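Shared Tables: How Student Households in Trondcombe Use the Table They Eat At
Project report, Housing and Daily Life module

Background

Most of the shared apartments in Trondcombe have one table. It is usually in the kitchen or in the part of the living room closest to the kitchen. The lease calls it a dining table, and the inventory lists it with the chairs. Anyone who has lived in one of these apartments knows it gets used for a lot of other things, but we could not find any local work that looked at what those things are or when they happen.

The question matters because the housing office is choosing furniture for the Jaramillo building, which is due for a refit. The draft plan replaces the table with a breakfast bar to save floor space. We wanted to find out what would be lost if that happened.

Our two research questions were:
What do student households use their shared table for, other than meals?
When two people want the table for different things, how do they settle it?

Method

We recruited 48 households from two buildings, Jorton and Vonell. Jorton apartments have a separate kitchen with a door. Vonell apartments have an open plan with the table between the counter and the couch. Both buildings have tables of a similar size, supplied with the apartment.

Each household kept a paper log taped to the wall near the table. Whenever someone sat down at the table or put something on it to work on, they wrote the start time, the end time, what they were doing and how many people were there. We did not ask for names. The logs ran for one week in January, which was after classes had started but before midterms. 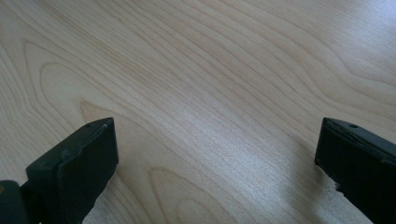
At the end of the week we collected the logs and held a short interview in each household that was willing. The interview had a fixed list of questions (see the appendix) and we took notes by hand. We did not record sound. Some interviews had only one person from the household present, and in those cases we treated the answers as that person's view only.

Sorting the entries took longer than planned. People do not describe what they are doing in categories. An entry like "toast + reading" could be a meal or study. We agreed that if food was mentioned first, the entry was a meal, and if it was mentioned second, it was whatever came first. This is a crude rule but it was easy to apply the same way every time. Each entry was sorted by two members of the group separately, and where we disagreed we talked it over.

Results

The logs gave us 886 usable entries. Entries with no start time were thrown out. Of the usable entries, 57 percent were for something other than a meal.

Study was the largest non-meal use in both buildings. This surprised us a little, as every bedroom in Jorton and Vonell has a desk. In the interviews people said the desk was too narrow for a laptop and an open book together, or that they did not like working in the room they slept in. A few said they studied at the table because somebody else was already studying there.

After study came a mixed group we called "household jobs." This covered folding clothes, sorting mail, wrapping presents, repairing things and filling out forms. Then came games and hobbies, and last came what we called "parking," where an item was put on the table and stayed there with no one using it. Parking is almost certainly undercounted, as people do not write in a log when they drop their bag.
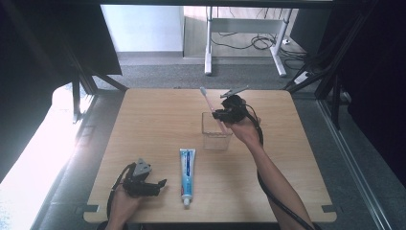
Household jobs were different from study in one important way: they needed a clear surface. A person studying would push plates to one end and start. A person folding sheets or gluing a shoe would wait, or ask for the table. The shape of the top came up here more than we expected. With a light wooden top that has rounded corners, like the one shown, people told us they tended to set things toward the middle and leave the corners alone, and even three household items can then take up the part that someone else wants. People with square tables talked about "my corner" and "her corner," and seemed to have an easier time dividing the surface. We did not measure this and it would need a separate study.

Timing

The busiest time for the table was the early evening in both buildings. In Vonell there was a second busy time late at night, after the couch had emptied out. Jorton did not have this. We think the door explains it: in Jorton a person can study in the kitchen while others watch TV, so there is no reason to wait until late.

Mornings were almost all meals and almost all one person. Several households had no entries before noon on the weekend.

Disagreements

Most households said they did not argue about the table. When we asked for the last time two people wanted it, though, nearly all of them could describe one. The usual rule was that whoever was there first kept it until the next meal, and meals came before everything else. No household had this written down. Two households had a shared calendar for the living room, but they used it for guests and not for the table.

The most common complaint was about things left out overnight — jigsaw puzzles, sewing, half-finished poster boards. The person who left them saw the table as in use. The others saw it as blocked.

Limits of the study

One week is short. The logs relied on people remembering to fill them in, and the handwriting suggests that some were filled in all at once at the end. Both buildings are run by the same office and have similar rents, so we cannot say much about private rentals. We also had no households with children.

Recommendations

We suggest that the Jaramillo refit keep a full table. A breakfast bar would handle the morning meals well, but it would not give space for study in pairs or for household jobs. If floor space is the problem, a drop-leaf table should be priced before the plan is final. We also suggest a deep shelf next to the table, at sitting height, so that unfinished projects can be moved off without being packed up.

Appendix: interview questions

What was the table last used for?
Is there anything you would like to do at it but don't?
Who clears it?
When did two people last want it at the same time, and what happened?
Would you swap it for a bigger desk in your room?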